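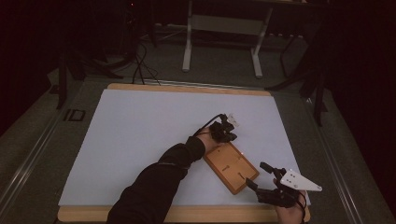
The white board on the work table, with a wooden tray on it

How to care for small wooden boxes and trays at home

In our house in Skusden we have many wooden boxes. They hold tea, buttons, letters, keys and spices, and most of them came from markets or from relatives. For years I treated them badly, with too much water and too much furniture spray. After two of them split in one winter I began to read and to try things, and these are my notes. I write a small page and I am not a carpenter, so please test every product first on the bottom of your box.

Dust before everything

Use a dry soft brush, for example an old shaving brush. Go along the grain, and turn the box so the dust falls out of the corners. A cloth pushes the dust deeper into the joints. If the box has a printed or painted picture, brush it very lightly and do not go over a place where the color is lifting.

Washing

Plain wood without varnish can be wiped with a cloth that is well wrung out. It should feel almost dry in your hand. Wipe all the sides, inside and outside, also when only one side is dirty, so the wood takes the same moisture everywhere. Then let the box stand on its edge for a night, away from the radiator. Never put it in the sink!

For sticky spots from old price labels I use a drop of cooking oil. Wait 4 minutes, then roll the glue away with a finger. On bare wood the oil leaves a dark mark, so there I use only a rubber eraser and patience.

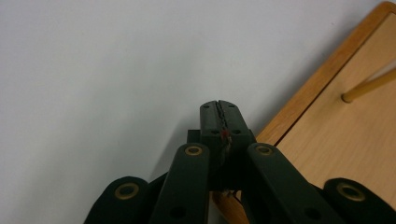
The same eraser is good for pencil lines and for the gray shine that comes where people always hold the lid. Work with small circles and blow away the crumbs. If the mark stays, fold a piece of fine sandpaper and go over the place a few times with the grain. Stop early and look at it in daylight.

Bad smell

Boxes from a cellar smell of cellar. I fill a small dish with baking soda, put it inside and close the lid for one week. Then I change the soda and do it again. Coffee grounds are often recommended, but in my experience you get a box that smells of cellar and coffee. Do not keep tea in it until the smell is completely gone.

Lids that stick

In October, when the air gets damp, my sliding lids begin to stick. Rub the edge of the lid with a candle stub, slide it ten times, and wipe off what comes out. Do not sand the lid in the damp months. In winter the wood shrinks back, and then the lid will rattle.

Loose corners

Open the joint a little, scrape out the old glue with a toothpick, and put fresh wood glue in with the same toothpick. Hold it with rubber bands on four sides. I buy the wide ones from Asadi, a bag of 50, and they don't leave lines. Wipe the extra glue at once with a damp cloth and leave the box until the next day. 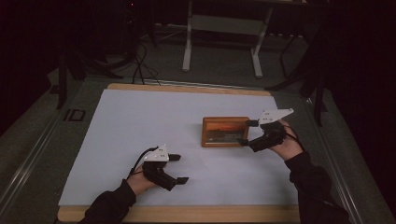

Marit: I do the corners with masking tape in place of rubber bands. It pulls very evenly, but on a printed side it can take the color with it, so there I put baking paper between.

Thank you, the baking paper is a good idea and I will try it on my button box. For the wax finish, please use very little, and polish it after half an hour with a clean cotton sock.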